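Minutes, Dorovero line fault meeting, 7/3/19

Present: Yusri Teoh, Maricruz Cuautle

1. Fault on the Peltov box folder. The arm stopped with its gripper closed at cycle 623 and gave no alarm. Restart cleared it. It stopped again 157 cycles later. Maricruz found the guard switch reading closed with the door ajar. Arm locked out until the switch is replaced.
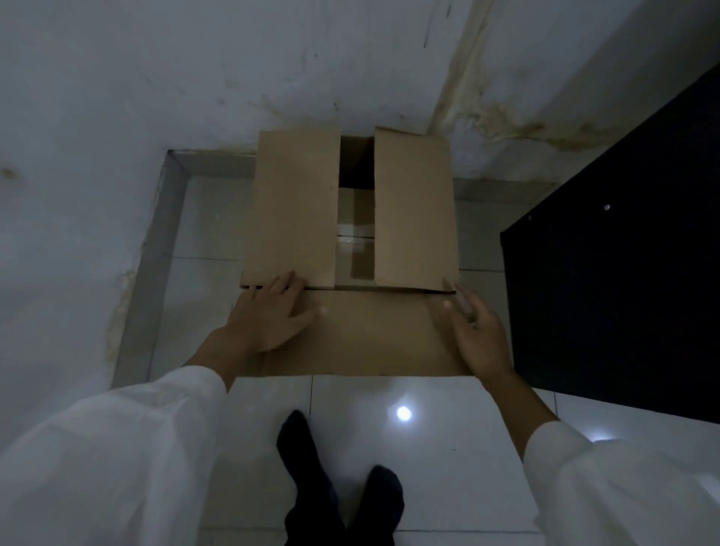
Yusri Teoh

2. Handling by hand. Boxes are to be opened and packed on the floor until the arm is back. Hold the box by the front panel and keep fingers out of the flap fold. Maricruz asked for safety shoes on this job. Agreed.

3. Parts. Switch quoted by Subramaniam at 167, fitting not included. Yusri to order.

4. Stop log to be sent to Floltureo. Action: Maricruz.

Next meeting when the switch arrives.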